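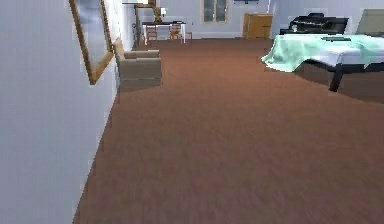
The University College of Craddock submits this second progress report to the Grusine Fund on the emergency lodging scheme for students. The scheme offers a short stay to any registered student who has lost a tenancy or cannot safely remain at a private address. Bedrooms are let furnished. Management has asked that furniture be kept plain and placed along the walls, as with the beige armchair near the framed picture, so that the middle of the floor stays clear for wheelchair users. The scheme opened in April at the Ekel site.

Applications and stays

By the close of the reporting period the Office of Student Affairs had received 141 applications, of which 64 were approved. Most of those turned down concerned rent arrears and were passed to the hardship fund. The average stay was 9 nights. The Senate has confirmed that a student's place in the scheme will not be recorded on the academic file.
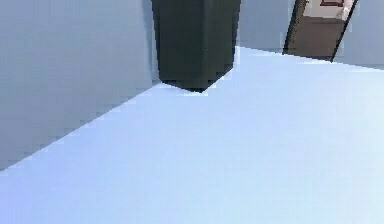 Relations with private landlords

The Registrar met landlords from the Stovumska district on Sat 5 June. A draft code on deposits and notice periods was read through clause by clause. It was accepted save for the clause on inspections, which will return to the next meeting with revised wording.
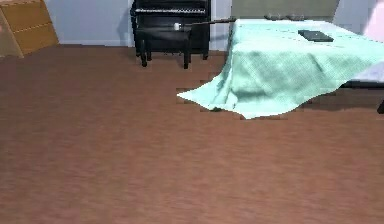 Carys Jenkins told the meeting that the code would carry little weight with students unless the college published the names of landlords who had signed it. The Registrar undertook to put this to the Council.

Outstanding matters

The post of night warden remains vacant after two rounds of advertising, and duty staff continue to cover the hours. 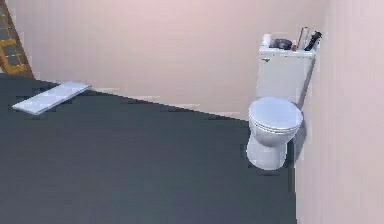
The access review led by Ynyr Hopkin has reached its final stage. It deals chiefly with door widths, signage and the distance to the bus stop. On washrooms it asks for a clear difference in tone between floor and wall, of the sort given by a dark grey floor against pale pink walls, to help residents with poor sight. The full text will be sent to the Fund with the audited accounts, together with a request to carry the unspent warden's salary into the coming year.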